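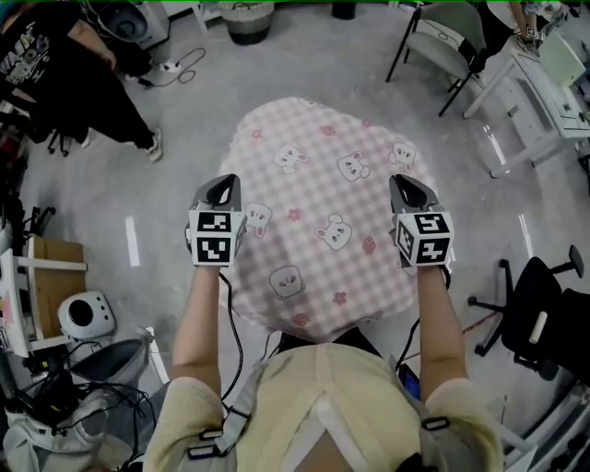

Progress report for the second period
Household Textile Reuse in Zamudio
Submitted by Sosmont, March 28, 2025

1. Summary

In this period we continued the collection and sorting of used household textiles in Zamudio. We received 1091 kilograms of material, against a target of 1150 kilograms. The difference is small and we explain it in section 3. The repair workshop has opened, and the lending shelf for tablecloths and bed linen is used more than we expected. Two activities are delayed: the guide for schools and the agreement with the second collection point.

We ask the fund to approve one change in the budget, which is described in section 6. The total amount of the grant stays the same.

2. Collection and sorting

The collection takes place every week at our room in the old packing hall. People bring mostly sheets, towels, curtains and tablecloths. We still receive many clothes, although the poster says that we do not take them. We pass these to the municipal container and we do not include their weight in our figure.

All material is sorted in four groups: ready for use, for repair, for cutting, and for recycling. In the first period the sorting was slow because every item was discussed by the whole team. Now we use a short written rule. A hole smaller than a coin goes to repair. A stain which stays after one wash goes to cutting. Cotton and cotton mixtures are separated from polyester only in the last group, where the buyer needs it.

The recycling company Dakex changed its conditions in December. It now accepts only bales which are dry, tied and marked with the type of fiber. We had to buy a hand press and this cost was not in our plan.

3. Why the weight target was not reached

The room was closed for two weeks for work on the electricity. We informed the neighbors by a notice on the door, but a notice is read only by the persons who already came. Next time we will send also a message to the list. Without this closing we believe that the target would be reached, because the weekly amounts were stable before and after.

4. Repair workshop

The workshop opened with four sewing machines. Three of them work well. The fourth one breaks the thread on thick fabric and we use it only for thin cotton. Each session has one teacher and a maximum of six participants. The most requested subjects were hemming, replacing elastic in fitted sheets, and making napkins from a damaged tablecloth.

We made one mistake in the planning. The sessions were in the morning, and people who have a job could not come. From January we moved one session per week to the evening, and this session is always full. The morning session has free places, but we want to keep it, as it is the only one that suits several older participants.

5. Lending shelf

The shelf offers tablecloths, napkins and blankets for parties and school events. The loan is free and the items must come back washed. We keep the register in the Pluko program, which was already used by the town library, so the members did not need a new card. The program is easy, but it does not send a reminder when an item is late. At the moment we call by telephone.

Most loans are for birthdays and for meals outdoors. Large round tablecloths are the most difficult to find. If a new donation contains one, it goes directly to the shelf after washing.

6. Budget

The spending follows the plan, with two exceptions. Transport was cheaper than planned, because the driver now makes one round in place of two. Equipment was more expensive, because of the hand press. We ask for permission to move the unused transport money to the equipment line. The invoices are in the annex.

7. Delayed activities

The guide for schools is written but not translated to Basque. The translator is booked for April. The second collection point should be in a parish building, where the owner first wants to repair the roof. If there is no date by the end of May, we will propose another place.

8. Plan for the next period

Finish and print the guide for schools.
Repair or replace the fourth sewing machine.
Hold one exchange day for curtains and bed linen in the packing hall.
Ask the members of the lending shelf which sizes they miss.
Send the final figures for the year together with the next report.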